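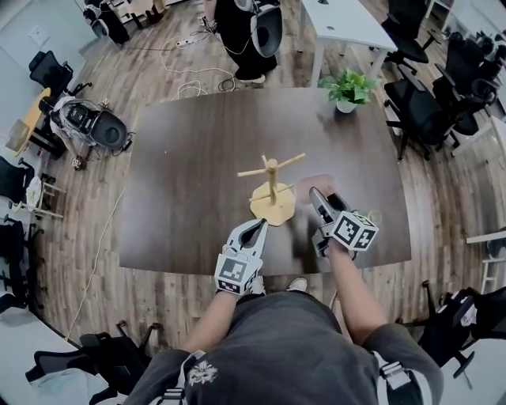
Mug tree, July

Our student project at Trulisby uses two hand-held grippers, one per hand, each with a printed marker. The target is a wooden mug tree. We planned 300 runs and have 18 so far.

Clear cup
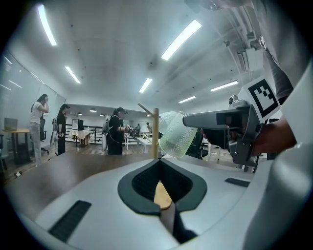
Notes

The clear plastic cup has a bumpy surface and I want it in the set. Ronja Løken thinks the pegs are the harder part - I disagree. Next up is the log format.

Recent posts
Marker size, again
Fastthorpe club night
Why we left Imex

Contact | Back to top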